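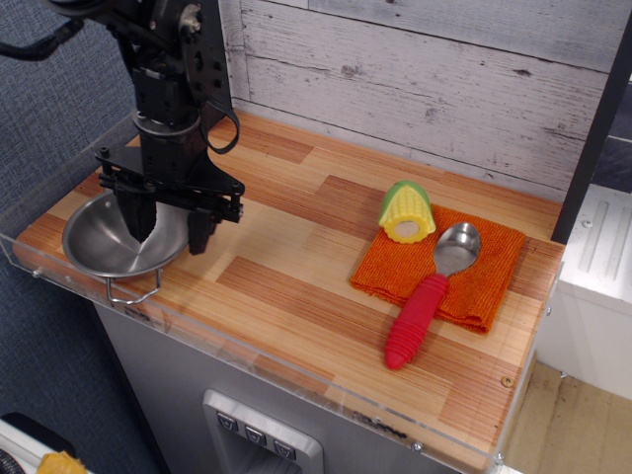 Stodon Counter Oil, 1000 ml

Item no. 3263
Maker: Stodon
Container: metal can with screw cap
Finish: clear, low sheen
Ships to: lower 48 states, ground only

Stodon Counter Oil is a penetrating oil for unfinished or previously oiled wood counters, kitchen islands, cutting boards and table tops. It soaks into the surface and cures there over several days. It does not build up a film, so a worn spot can be sanded and oiled again without stripping the whole top.

The oil is a blend of tung oil and a citrus-based thinner. There is no stain or pigment in it. On maple and beech the wood will turn slightly warmer in color. On walnut and cherry the change is stronger, and a test on the underside is a good idea before you commit. Tops made up of mixed strips will show more contrast after the first coat than they did bare, and some customers like this more than others.

Where it can be used

Any solid wood top that will take a drop of water. Put a few drops on the surface and wait five minutes. If the wood darkens under the drops, it will take the oil. If the water stays in beads, there is already a sealer or varnish on it and you will need to sand that off first. Do not use this product on laminate, vinyl or printed surfaces. They cannot absorb it and you will be left with a sticky layer that has to be scrubbed off with mineral spirits.

Not for floors. For floors see Dirnero Hard Floor Oil.

How to apply

Sand with 120 grit and then 180, always with the grain. Going finer than 220 closes the surface and the oil will not go in as well. Vacuum, then wipe with a barely damp cloth and let the wood dry overnight.

Stir the can. Pour a small amount on the wood and spread it with a lint-free cloth or a white pad. Work in sections you can reach without leaning. Leave it for 20 minutes, adding more where it goes dull, then wipe off everything still sitting on top. End grain drinks a lot more than the face, so go back to the ends and the sink cutout two or three times.

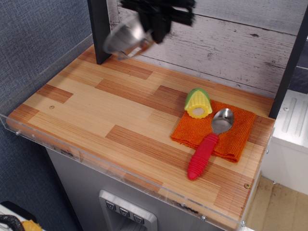 Wait 24 hours and put on a second coat in the same way, using less. A new top needs three coats. A top that has been oiled before usually needs one.

Light use is fine after two days. Keep standing water, hot pans and dish racks off it for a full week. In a cold or damp kitchen allow ten days.

Coverage

One can does a standard island with three coats, with some left over for touch-ups. Softwoods and very dry old tops take more. If you are doing a full run of counters on two walls, order two cans.

Upkeep

Wipe with a soft cloth and plain dish soap. Avoid bleach, ammonia and anything gritty. Vinegar is all right for the occasional stain but rinse it off. Once or twice a year, or whenever the area by the sink starts to look gray, rub in a thin coat and wipe it dry.

Black marks are usually from iron. A steel can or a cast iron pan left on wet wood will do it overnight. Sand the mark lightly. If it goes deeper than that, use a wood bleach containing oxalic acid, rinse well, let it dry and oil again. Kwok Wood Bleach works for this and is sold in a small tub.

Safety

Cloths soaked in oil can heat up and catch fire by themselves. Spread them flat outdoors to dry, or put them in a metal can full of water with a lid. Do not wad them up and do not put them in the kitchen trash. Open a window while you work. Keep away from children. Safe for food contact once fully cured, 30 days at normal room temperature. People with nut allergies should note that tung oil is pressed from the seed of the tung tree.

Storage

Keep the cap tight. An opened can lasts a year or so. If a skin has formed, cut it out and strain what is below it. If the oil has turned thick like syrup, discard it. Do not let it freeze. We hold ground shipments to northern states during cold spells in December and later, and will e-mail you if yours is delayed.

Returns

Unopened cans only. We cannot take back opened finishes of any kind.

Print this page
E-mail this page

Related items

Dirnero Hard Floor Oil, satin (item 1447)
Kwok Wood Bleach, small tub (item 989)
Nulgate White Applicator Pads, pack of 5
Nulgate Sanding Sheets, 120 and 180 grit
Stodon Board Wax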